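Blog > Everyday things > Dry hands and the long winter

When I moved to Gruseck, I thought I knew what cold was. I grew up in a wet place, where winter means a grey sky and socks that never dry on the line. The winter in Gruseck is another kind. The air has no water in it at all, and by the end of my first November the skin on my fingers was splitting beside the nails.

I work with paper, so this was a problem for me. At the archive we were sorting the letters of an old timber company, Gustwood, and there were 1144 folders to go through. Dry paper takes the last oil out of your hands. My colleague Desmond told me I should wear gloves, but in thin gloves I cannot feel if I am holding one sheet or two, and I was afraid to tear something.

So I began to read about hand cream, which I had never done in my life. I learned that there are creams which bring water into the skin and creams which only close the door so the water stays inside. The second kind is greasy and you must not touch a letter from 1890 after it. My method became this: the light cream in the morning, half an hour before work, and the heavy one at night with cotton gloves on top. I also stopped washing my hands with very hot water, although it was the only warm moment of my day.

Nhi Dương, who sat across from me, laughed at the cotton gloves. She said I looked like a waiter in an old film. Two weeks later she asked me where I had bought them.

In my second winter I became less strict. I had tried 13 different creams by then and most of them did the same thing. The expensive one smelled of roses and gave me a headache. The one from the farm shop was good but it came in a tin, and I could never open the tin with cream on my fingers.

Shuzhen Peng told me her grandmother used one cream for everything, face and hands and elbows, and it was the cheap one that everybody's grandmother used. I like this idea very much. A shelf with one tube on it.

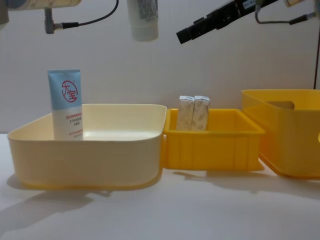 Dabao (大宝), with "SOD" in small letters on the white part.

I still keep the heavy cream for January, when the heating is on all night and I wake up with a dry throat as well. A bowl of water on the radiator helps a little. My landlord, Mr Perron, says to hang a wet towel on the door, and I have done this, but then the door smells of towel.

The letters are finished now. In April we begin with the maps, and they are on thicker paper, so we will see how my hands like that.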